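Last updated September. Page kept by Mwanaisha Nyaga and whoever else has a minute. If your question isn't here write to the desk, we do read it.

# Tavum Biographical Register - questions we get a lot

**What is the Register?**

Short lives of people who worked in the textile and needle trades in the county, 1780 to 1914. Weavers, dyers, button makers, hat people, a few shopkeepers. 2844 entries at the moment. Most are a paragraph. Some are two lines and a question mark.

**Is it the same as the printed book?**

No. The printed book (Ní Chonaill, green cover, out of print) had 595 lives and stopped at the letter M. All of those are in here, corrected where we could. The rest is newer work. Please cite the Register for anything after M, there is no volume two.

**Who gets in?**

Born here, died here, or worked here five years or more. Has to be dead. Has to have left some trace besides a census line - a will, a bill, a court case, a letter, a signed piece of work. Apprentices only if they went on to something.

**My great-great-grandmother was a glove maker, why isn't she in?**

Probably we haven't got to her. Gloves are thin. Send what you have: full name, maiden name if known, dates, parish, and where each fact comes from. Family stories welcome but mark them as family stories. Etenesh Alemneh handles new suggestions and is working through 53 of them right now so give it a couple months.

**What do the square brackets mean?**

- [née ...] birth surname
- [alias ...] used another name in at least one document
- [?] we think so, can't prove it
- [dup.] two entries that may be one person, not merged yet

**How do you pick between two birth dates?**

Baptism register first. Then a family bible if someone here has seen the page. Then age at death worked backwards, which can be off by a year or two and we write "c." in front. Gravestones come last. Masons got it wrong more than you'd think.

**Why "c. 1790" when the website I found says 3 March 1790?**

Ask the website where it got that. If there's a real source send it and we'll change the entry same week.

**What about the women listed under a husband's name?**

Being fixed. Old card file had a lot of "wife of" entries with nothing else. Each woman with her own trade now gets her own entry under the name she traded in, with a cross reference from the married name. Ostap Kravets has done A to H. If you hit a dead cross reference after H that's why.

**Can I see the original cards?**

Yes, by appointment, mornings from 9:30. Pencils only. The cards are filed by surname and the spelling is whatever the person typing that day thought, so try variants - Horrocks, Horrox, Orrocks. Bring a list, saves time.

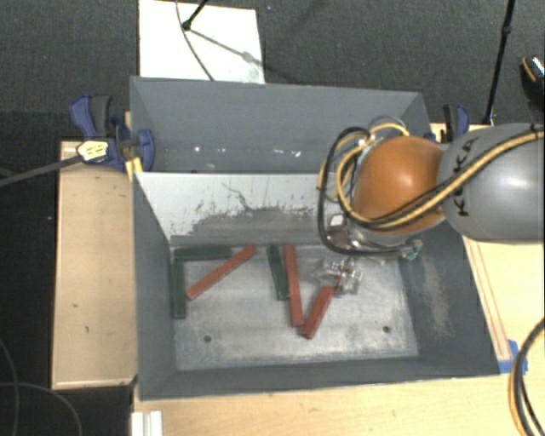 *KUKA arm, gripper and blocks in the bin.*

**Can I use an entry in my own book or article?**

Up to 300 words per life, fine, with credit. More than that, ask. Format we like:

> "Pell, Hannah, ribbon weaver," Tavum Biographical Register, entry 1527.

Entry numbers don't change, even when a life gets rewritten. Page numbers from the old printout do, don't use those.

**Do you pay contributors?**

No. You get your initials at the foot of the entry. Long ones (over 800 words) get your full name.

**How should I write a life?**

Start with the name, trade, birth. Parents next, then training, marriages, business, death, burial. Who got the money. Keep opinions for the last two sentences. Don't say "humble beginnings". Don't say she "must have felt". If the partnership went bust say so and give the date it was gazetted.

Yaroslav Horobets has a style sheet, four pages, he'll email it.

**Why are there so few portraits?**

Because hardly any of these people had one made, and of the ones that exist half are in private hands. We list a likeness at the end of the entry when we know of one - medium, artist, where it's kept. No scans unless the owner signed off.

**The Fisberg family have three different entries for the same John. Which is right?**

All of them, there were three Johns. Grandfather (dyer), nephew (dyer, went bankrupt), and an unrelated John who took over the lease and kept the name over the door. The third one causes most of the trouble. Look at the wives, thats the quickest way to tell them apart.

**Search isn't finding a name I know is in there.**

Try:

1. Surname only, no first name
2. First four letters and a star
3. The trade plus the parish
4. Leave off Mrs, Miss, Widow

Still nothing, tell Kyrylo Boiko. Accents were broken for a while and a few names got re-indexed wierdly.

**I found a mistake.**

Good. Entry number, what's wrong, what it should be, and your source. One email per entry please - long lists get lost. Small fixes go in at the end of each month. Bigger ones (wrong parents, wrong person altogether) get looked at by two of us first.

**Are you going past 1914?**

Been discussed. Not soon.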